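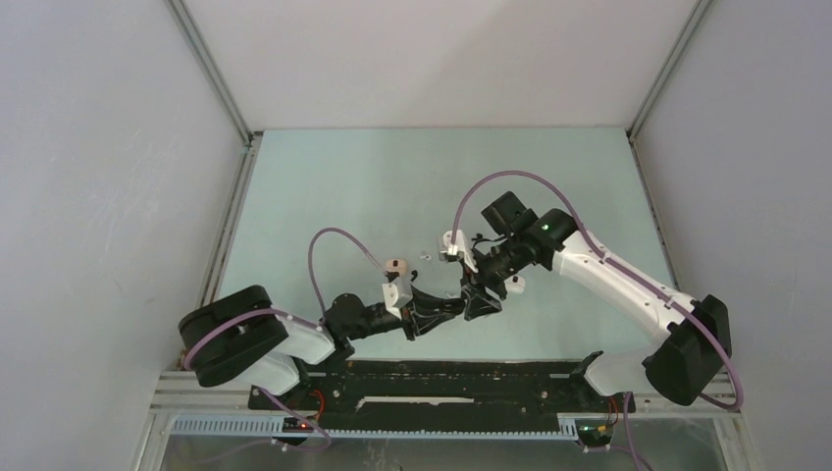 Figure 2. Two arms with their grippers near the middle of the workspace.

Home / Articles / Education

3.2 Attendance at graduation

Paquette mailed a survey to 200 families of seniors at Nambridge College in January. Of these, 80 replied. Most had planned to attend the outdoor ceremony, and 30 left before the degrees were read. 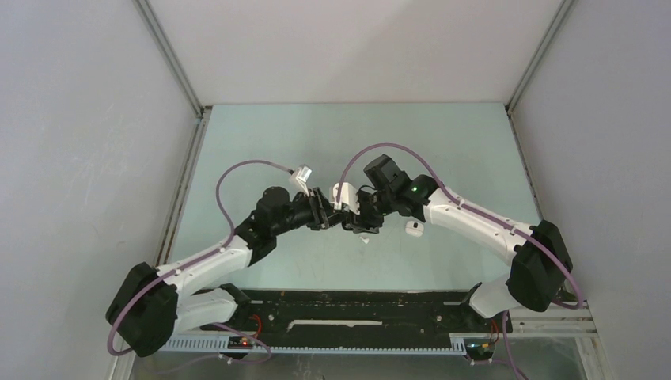 Distance from home had little effect on who stayed. Families with a grandparent present left earlier than the rest, as MacDonald also found at Gill. We return to seating in Section 4.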